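About Clotura

Search lots, permits, streets
Search
Advanced search
Clear

Clotura keeps track of parking. Specifically, we keep track of the signs, meters, permit zones and private lots that decide whether your car will still be where you left it after dinner. We don't own a single parking space, which gives us something in common with most of our users.

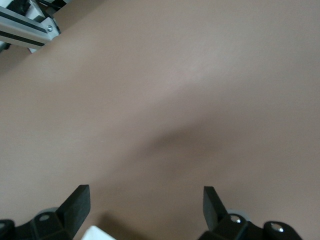

The company began with a tow. Rasa Mägi had parked on a street with three signs on one pole, read all three, done the math, and walked off feeling pretty good about herself. The fourth sign was on the next pole. She paid the tow yard, drove home, and spent that Saturday writing down every parking rule within walking distance of her apartment. By dark she had two full notebooks and a blister.

She showed the notebooks to Rimantas Kuusk, who was then writing software for a chain of car washes and was ready for a change. He typed the rules into a spreadsheet, and the spreadsheet disagreed with itself in 21 places. On one block it was legal to park only during a street sweeping that the city had stopped doing. They both still talk about that block the way other people talk about a good vacation.

What we do now

You type in a street or a lot, and we tell you what the posted rules are, when they were last checked, and which parts of them are open to argument. If a private lot has a tow contract, we list the tow company and the number to call. If there's a fee dispute process, we link to the form, and if the form is a fax number (it has been) we say so up front so you can find a fax machine while you're still calm.

We cover 973 lots and a good deal more curb than that. Each entry carries the date of its last visit and the initials of whoever stood there reading the pole. Entries that haven't been visited in a year turn gray. Please don't park on the strength of a gray entry.

There are things we don't do. We don't look up license plates, and we don't know who is in your spot. We get that question every day, often in capital letters. We can't release your car either. We are not the tow yard, even though our phone number is one digit away from a tow yard's, and we have had some long and quite personal conversations because of it.

Who we are

Rasa runs the place and still does her own field checks in the downtown zones. Rimantas looks after the site and the search box, which he rewrote in November so that it would stop correcting "Court" to "Courtesy."

Jurgita Kalniņš handles the private lots. She came to us from the other side of the business, having spent years managing garages, and she can tell from the entrance whether a lot makes its money on parking or on towing. Lot owners who want their listing changed write to her. Those who want it taken down write to her twice.

Ada Bortolotti answers the mail. A lot of it is from drivers who are right, and she'll help them find the form. A fair amount is from drivers who parked across a hydrant for what they describe as a minute, and she answers those too, more briefly.

Ilze Mets joined us most recently and built Kuser, the part of the site that reads permit rules aloud in plain language. The original text of the residential permit code uses the word "notwithstanding" in ways we'd rather you didn't have to hear in traffic. Kuser says "even if." The city has not complained.

How we pay for it

Searching is free. Delivery companies and moving firms pay us for a daily file of the same information, and Skokunent, our route planner for trucks, is sold by subscription. Anyone can also throw in 99 cents after a search that saved them a ticket. The page for this gets a lot of visits and very few coins, but we're fond of it.

We don't take money from lot owners or tow operators. We were once sent a fruit basket by one. We ate the fruit and left the listing alone.

Fixing a mistake

If a sign has changed, tell us. A street name, the nearest cross street and the wording on the sign are enough. Somebody here will go and read it, usually inside the week, longer for the Dambrauskienė Street garage – the entrance moves every time they repave, and last time Jurgita went in she came out a block from where she expected.

Mail goes to Ada. Calls are answered from nine to four, with a break at noon, when Rasa moves her car.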